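The Small Coats Gallery

Welcome to the gallery page, and thank you for finding your way to it. I have been meaning to put this together since February, when Rima Yammine first suggested that the coats ought to have a page of their own and not be squeezed in at the foot of the newsletter, and I said yes straight away and then did nothing at all for months. So my apologies to Rima, and here we are at last.

For anyone new, we are the Nostusside children's clothes swap. We take in coats, jackets and warm things that have been outgrown, we sort them and fold them at home, and we pass them along to families who can get another winter or two out of them. There's no charge and there are no forms to fill in, apart from the little card we pin to each bundle with the size and the washing advice. It began with one carrier bag handed over a garden wall in Givov, and last winter we passed on almost 600 pieces, which still makes me sit down with a cup of tea whenever I think of it.

A good deal of the work is folding, and I didn't expect to enjoy it as much as I do. Padded jackets are the awkward ones. They won't lie down like a jumper, they spring open the minute you turn your back, and if you squash them hard into a box they come out looking very sorry for themselves. My own way (learnt from my aunt, who kept a draper's shop in Plosora for 40 years and had opinions about everything that went on a shelf) is to lay the jacket out on something soft, smooth it with the flat of the hand, bring the sleeves in, and then turn one half over the other without pressing too much. It makes a plump sort of parcel, and a plump parcel is what you want with quilting. Rima rolls hers, and gets on very well with it, so please don't feel there is only one way.

A word about beds, too. I've tried the kitchen table, and I've tried the ironing board, and I always end up back at the bed with a blanket spread over it. You have room for your elbows, nothing slides on to the floor, and you can walk round to the other side if a sleeve is being difficult. A fleece is lovely for this – it grips the cloth a little and keeps everything where you put it.

People often ask what we look at before a coat goes out. We try every fastening, we turn out the pockets (the conkers alone would fill a bucket), and we check the cuffs, which do tend to go before anything else. Loose poppers we can usually mend. Zips we send to the Arumugam repair shop on the corner, where they are very patient with us and have never once sighed at the size of the bag, at least not while I was in earshot.

Colours go in funny waves. One year it was all navy, and the next we couldn't move for red. Pink is always asked for, by all sorts of children, and the pale quilted ones hardly have time to get as far as the rail. I'm fond of them myself, particularly when the collar and cuffs are a shade darker than the rest, as it gives a plain little jacket a bit of a finished look and is kinder about grubby fingers.
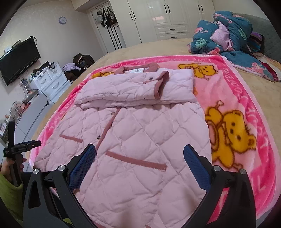 Light pink quilted jacket with dusty-rose collar and cuffs, partly folded on the bear blanket. I do love the diamond stitching on this one, and the snap buttons are so much easier than a zip for small hands.

If you have something to pass on, please wash it first if you can, and leave it in a bag with the size written on the outside. We are happy with anything from age two upwards, and we're especially short of age 7 at the moment, as we seem to be every single year. Odd mittens are welcome too – they find partners more often than you would think.

The next swap will be in the usual room at Nostusside, with tea and, if Rima has her way, a seed cake. Do bring the children along so that they can try things on, and bring a spare bag for carrying your finds home.

Page last updated 28 Aug 2018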